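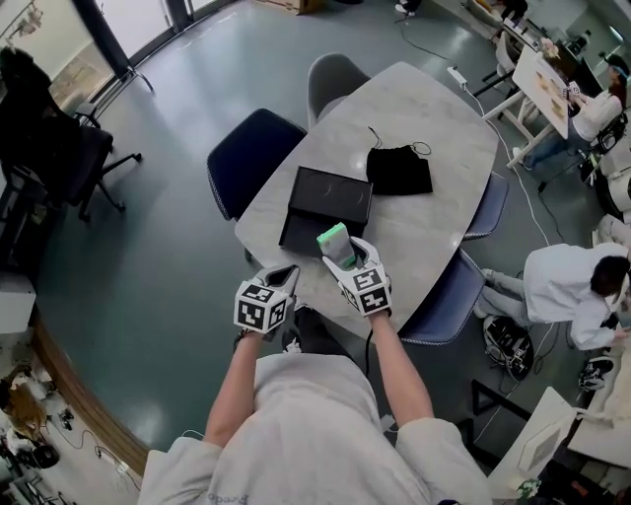 Drawstring bag

A drawstring bag is a soft pouch closed by pulling a cord that runs through a channel, or casing, sewn around its mouth. It is one of the oldest and simplest kinds of bag, and people have kept coins, herbs, game pieces, jewelry, shoes and just about everything else in one at some time or another. Small ones are usually called pouches, while the larger kind worn on the back goes by cinch bag or gym sack, depending on where you grew up.

Construction

Most drawstring bags begin as a single rectangle of cloth, folded once and stitched along the bottom and the open side. The top edge is then turned down to make the casing, and the cord is threaded through with a safety pin or a blunt needle (a patient job, and a pleasant one if the cord doesn't slip back inside!). A bag with one cord closes from one side only. With two cords, threaded in opposite directions, the mouth draws shut evenly — many home sewers think this well worth the extra few minutes.

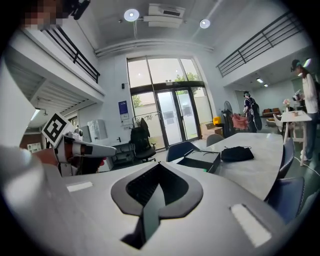

Cotton, linen, velvet and felt are all common choices, and nylon is popular for bags that will be carried outdoors. A slippery fabric gathers more tightly but frays more readily at the cut edge, so the seams are often folded under twice. Cord should be a little thinner than the casing, and for a pouch 16 cm wide a length of 70 cm leaves plenty for a knot and a comfortable loop.

Regional traditions

In the valley town of Neneck, small lined pouches are given to children at the summer fair each July, filled with dried fruit and a folded note from an older relative. The local name for them, clastari, is said to come from an old word for a closed hand, though other explanations are told just as fondly.

Care

Cloth bags can generally be washed by hand in cool water and dried flat. Tying the cord ends together beforehand keeps them from vanishing into the casing, and a worn cord is easily replaced without unpicking any of the stitching.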